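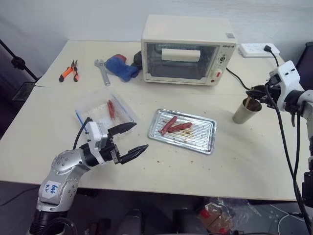 Parveen Mollah wants to know why the skewer task gets its own section when it's "just picking up two things and pushing them together." Fair question! I thought the same when I joined the club, and then I spent most of July watching sausages roll off a tray. So section 9 stays, Parveen, and it's longer than it was last year.

9. Setting up the skewer task

I wrote this for anybody in the Plonotley robotics club who has already done the arm check in section 3 and can move both arms from the Fover panel without help. If you haven't done that yet, go back and do it first. I'll wait.

What you need on the table

Toaster oven, oven mitt, grill tray, plastic food container, metal cup, wooden skewers, cooked sausages. Keep the adjustable wrench and the pliers handy for the arm mounts, and move them out of the reach area before you turn anything on. (I say this as the person who once sent the left arm into a wrench at full speed.)

9.1 Laying out the table

1. Push the two table panels together and run your palm over the seam. If you can feel a step, fix it now.

2. Put the oven at the back, in the middle. Run its cord off to the power strip at the back right, behind where the right arm works.

3. Set the tray in the middle of the table with the container to its left. The tray should sit at a slant. Iresha Mondal tried it square to the edge for a whole afternoon and the fingers kept landing on the rim.

4. Stand the cup on the right side with one skewer in it. One! With a handful in there the gripper grabs a bundle and you'll be picking sticks up off the floor.

5. Check that each arm can get to its things without crossing its own cable. Swing it slowly by hand with the motors off and watch the loop behind the gripper.

CAUTION: The oven is for people only. Neither arm goes near the door, open or shut. Cook the sausages first, take the tray out with the mitt, switch the oven off, and let everything cool before the motors come on.

CAUTION: Skewers are pointy and the arms don't know where your hands are. Hands off the table whenever the panel light is green.

9.2 Setting the grippers

1. Open the Fover panel and load the profile called "skewer." If you see two with that name, take the one Florencia Mansilla saved on 2021-11-18. The older one squeezes way too hard and I really should delete it.

2. Set the sausage gripper to force 11 and the skewer gripper to force 16. Yes, the stick gets more than the sausage. A stick that slides back between the fingers is the most common way this goes wrong.

3. Close each gripper on a spare and tug it gently. The stick shouldn't slip. The sausage can give a little, and if the skin splits, drop the force by one and try again.

4. Wipe the fingers. Grease builds up faster than you'd think, and my rule is a wipe before every run.

9.3 Doing the push

1. Pick up the sausage by its middle and bring it upright, with the rounded end clear above the fingers.

2. Bring the skewer over the top, point down. Hold it well up the stick so there's bare wood left below the fingers.

3. Line the two up using the wrist camera view. Don't trust the overhead view for this — it hides a sideways lean almost completely, and I lost a week to that.

4. Lower the skewer until it touches, then stop. Look again. If the tip has skated off to one side, back up and start over from step 2.

5. Push in small moves, using the slow key. I hold the sausage arm still the whole time and let the skewer arm do all the work. Hemant Dhillon moves both at once and gets nice results, but he's had a lot of practice. 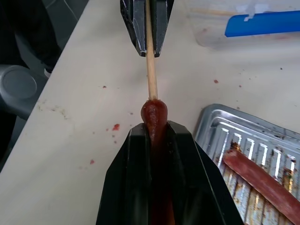
Figure 9-2. Upper gripper on the skewer, lower gripper on the sausage.

6. When it's in far enough, open the lower gripper slowly and lift with the upper one. Save the run before you touch anything else. My best one was run 119, and I only have it because Dilruba Weerasinghe yelled at me to hit save.

NOTE: If the stick bows during the push, stop. You're either off center or the point is blunt. Swap in a fresh skewer before you start fiddling with the force.

NOTE: Crumbs on the table are fine for practice. For the Khurana round you need a clean table at the start of each try, so build the wiping into your reset.

9.4 Putting things away

Park both arms, motors off, then unplug the oven. Scrape the tray while you still have the energy for it (it gets much worse overnight, trust me). The sausages we've handled with the grippers go in the trash and are not a snack. Write your run numbers in the Naruvari log next to the door, and leave the panel on the "skewer" profile if another pair is coming in after you.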